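Saturday, hand-held gripper, cloth task. Continues the Utorden notes.

Bench cleared of the old mount at 9.40 and the rig put back together on the white table. The display unit and its wiring stay on the table for now, next to the bare board, until the enclosure is printed. Yellow connectors re-seated. Display came up with the tile grid on first power, so I left the firmware alone.

Camera checked before any demonstrations were recorded. Focus is acceptable at table distance and soft at the fingertips, same as before.
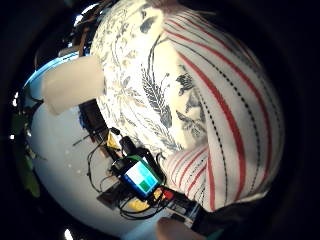
T. Markwood

Aim for the day: enough demonstrations of the fold-and-place task by hand to retrain the Chong policy, then a short remote-control set on the arm to compare. The target is 500 by hand. We had 700 in the first collection, but a good part of those were recorded with the old finger pads and I don't want to mix them in.

Protocol as written up in January, with these changes:

- Start pose is now gripper open, above the near edge of the cloth. Previously it was wherever the operator happened to be holding it, and the policy learned a lot of drift before the first grasp.
- Pause for a beat after closing. The width signal lags the video and the pause makes the grasp easy to find when cutting episodes.
- Keep the wrist level on the lift. Tilting is quicker by hand, but the arm runs into its joint limit trying to copy it.
- Failed grasps are kept if the operator recovers within the same episode. Otherwise discard.

Tracking: the localisation drops out when cloth covers most of the view. Not a new fault. With plain fabric there is nothing for it to hold on to, and with patterned fabric it does something worse, it locks on to the pattern and reports motion when the cloth slides. Printed leaves and stripes both give plenty of corners. The fix from Gandberg was to mask the central region during feature extraction, and I have that switched on, but the mask is a fixed circle and a large bundle goes well outside it.
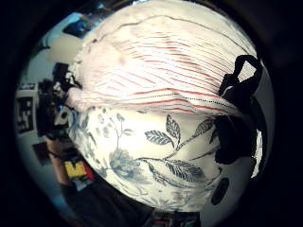 So the marker board has to do the work in those stretches. It needs to be upright and somewhere the lens can still find it when the middle of the view is lost. At the far left of the view it is heavily stretched by the fisheye, and the corner detector is fussy out there. Tried the wider search window. Detection improved, processing time went up, no false matches in the short clip I checked by eye. Leaving it on.

Remote-control set: 2 operators, same cloths, same start pose. Leader arm still has the stiff elbow. Demonstrations by this route are slower and have more stops in them, but the joint data is clean and needs no localisation at all. Worth having as a check on the hand-held trajectories even if we never train on it.

Still open:

- Mask shape. Could follow the cloth segmentation instead of the fixed circle. Ask Gandberg whether theirs runs fast enough.
- Second marker board for the right side. Print on matt stock, the gloss one flared under the lamps.
- Cable strain at the board end. Wants a clip before somebody pulls it off the table.
- Episode cutter still names files by start time and overwrites when two fall in the same second.

Batch copied to the Utorden drive at 17.15, unsorted. Cutting on the next session.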